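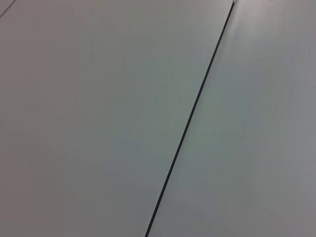
**Figure 6.1** Wrist camera view of two pale gray panels and the seam between them.

# Chapter 6: What Does a Success Rate Measure?

Try to say where the robot is in Figure 6.1. You have a dark line running on a diagonal, two smooth gray surfaces, and very little else. There is a fainter line in the upper left corner, probably the edge of another panel or a shallow joint. A person who knew the workcell might make a fair guess. A person who didn't would have to ask.

Views like this one are the raw material of the Londell seam study, which we will spend most of this chapter taking apart. The study trained a policy to line up a tool with a panel joint using only the wrist camera. It reported 2,046 trials and 1,346 successes, and the paper describes the result as "reliable visual alignment on low-texture surfaces." Students tend to accept that sentence on first reading. I did too, for most of an April.

Start with the arithmetic. Dividing one number by the other gives 65.8 percent. Whether that deserves the word "reliable" depends on the job, and the paper never names a job. A fitter who missed one joint in three would not be kept on.

Next, ask what was counted. A trial was scored as a success if the tool stopped within tolerance of the seam at any point along its length. A straight seam looks much the same wherever you stand on it. A policy that finds the dark line and stops has met the rule, even if it has no idea how far along the joint it is. The authors call this localization. We will call it line finding until somebody shows us more.

Then there is the baseline, or the lack of one. Alvar Boström's group at Hallov reran 107 of the trials with a plain edge detector and a fixed approach speed. Their short report, reprinted in Section 6.4, found no clear gap between the detector and the trained policy. Their sample is small and they changed the lighting, so it settles less than its admirers claim. Still, it is the comparison the original study should have made first.

None of this shows that the policy failed to learn anything useful. It shows that the test could not tell us. The Eide and Drinix studies in Section 6.5 use stricter scoring rules, and they run into a different set of problems.

Before reading on, write down one scoring rule that a simple line finder would fail. Keep it brief. You will need it for Section 6.2.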